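Okay so the sleepover happened!!! I promised a full report and I'm typing it with one eye open, because I got maybe four hours of sleep and two of those were on the laundry room floor with the dog.

Backstory for anybody who hasn't been around since October: my middle kid turned nine and asked for one thing. She didn't want a party at the trampoline place or a gift card. She wanted a sleepover, at our house, with "all the girls." I said yes in the car without asking how many "all" was. Rookie mistake, and I've been a mother for thirteen years.

All the girls was eight girls. Plus mine. Plus her little brother, who has decided he is an honorary girl for purposes of pizza.

I LOVED sleepovers as a kid. My best friend growing up lived over on Wasside, in a skinny green house with a staircase so steep you went down it on your bottom, and I must have slept there half the nights of fourth grade. Her mom made popcorn in a big soup pot and let us carry the whole pot down to the basement. I can still smell that basement! Old carpet and butter and somebody's nail polish. So when my girl asked, I got a little misty and a lot carried away. I made a list. Then I made a list of the lists.

My husband looked at the lists and said, "You know they're just going to scream and eat chips, right?"

He was about eighty percent correct, but let me have my moment.

So, the plan. Arrivals at five. Pizza at six. Then a craft, which was painting plain pillowcases with fabric markers, and then a movie, and then lights out at eleven (ha!). The pillowcases were the best idea I've had all year. They cost almost nothing, every kid went home with one, and it bought me forty-five minutes of something very close to quiet. Put cardboard inside the pillowcase first or the marker goes straight through to the back. I knew this, I wrote it on my list, and I still forgot it on the first three. One child now owns a pillowcase with a horse on the front and the ghost of a horse on the back. She told me she likes it better that way. I want to adopt her.

Here's a thing that surprised me - they wanted rules. I had figured nine-year-olds would want to run wild, but the minute the pillowcases were done they sat down in a circle and started making a sleepover constitution. With a pencil. My daughter was the secretary. Rule one was no telling secrets about somebody who isn't here. I was in the kitchen pretending to wipe the counter and I about lost it. Rule two was that whoever falls asleep first doesn't get drawn on. Rule three was that Cutis has to be allowed in the room.

Cutis is the dog. He was supposed to be named Curtis, and our son, who was three at the time and in charge of making the name tag order "all by hisself," left out the R. We never fixed it. The vet says it the way it's spelled and I don't have the heart to explain.

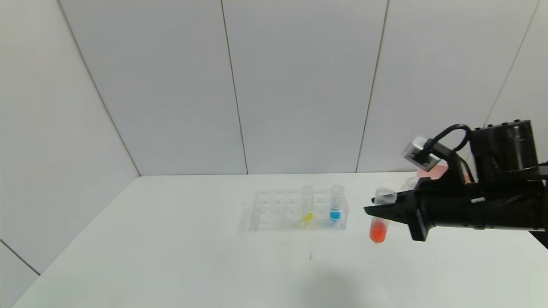

*Yellow, blue and orange-red!*

The movie went fine. I'd picked one I was sure they'd love and they talked through the whole thing, and then at the end every one of them said it was their favorite movie. Whatever! I ate a bowl of ice cream on the stairs and listened to them, and it was the nicest hour of my week.

Then came bedtime.

If you have never put nine children to bed in one room, picture a game of musical chairs where there's no music and somebody always needs water. They had to be by a wall. They couldn't be by the closet. Two of them wanted to be next to the same kid, who wanted to be next to the dog. I moved sleeping bags for so long I started sweating. At some point Davina Semple, who is the tiniest person in that class and has the voice of a football coach, stood up on the ottoman and assigned spots. She just pointed. "You, there. You, there." And they WENT. I'm going to hire her to do my Thanksgiving table.

Around midnight we had our one homesick kid. I won't say which one, because that's her business, but I want to write this part down for the moms who have a child like that, since I have one too. Her big brother didn't make it through a whole night away from home until he was eleven. I came down when I heard the crying and there were already two girls sitting with her. One had given her a stuffed frog named Gu (I asked, it's short for something, I was told I wouldn't understand). The other one was telling her, very seriously, that she cried at her own grandma's house once and her own grandma is her favorite person, "so it doesn't mean anything bad about the house."

Nine years old! I sat down on the floor and I didn't say a word. We made toast. We called her mom, who was so kind about it, and her mom said she could come get her or she could stay, either way was fine, and you could just see that kid's shoulders drop. She stayed. She slept in the laundry room with me and Cutis because it's warm and the light is soft, and by morning she was the loudest one at breakfast.

I was a sleepover crier, too. I don't think I've ever told my kids that. I told them at breakfast, in front of everybody, and my daughter looked at me like I'd said I used to be a mermaid.

Breakfast was pancakes. Joelle Boutros from two doors down came over at seven-thirty with a second griddle and her hair in curlers, and flipped pancakes next to me until they were gone. I hadn't even asked her! She said she'd heard the giggling through her kitchen window and figured I was outnumbered. Friends, find yourself a Joelle.

A few notes for next time, because she's already asking about ten:

- Six girls. Six is plenty.
- Text the parents ahead and ask flat out, "Has she done this before, and what helps?" I did that with half of them and wish I'd done it with all.
- Label the toothbrushes. I'm not discussing it further.
- More pizza than you think, less candy than they ask for.
- Cardboard in the pillowcases FIRST.

Pickup was at ten and the last one left at ten-forty, and the house got so quiet that my ears felt funny. My girl climbed up next to me on the couch, all elbows, still in her pajamas with marker up both arms. She didn't say thank you right off. She read me the constitution, start to finish, all eleven rules. The last one was added in the morning in a different color and it says *we have to do this again.*

It's on the fridge now. I've got a mountain of towels to fold and there's popcorn in the heating vent, and I am going to bed at seven. If your kid left a purple sock here, or a retainer case, I have them both in a bag by the front door.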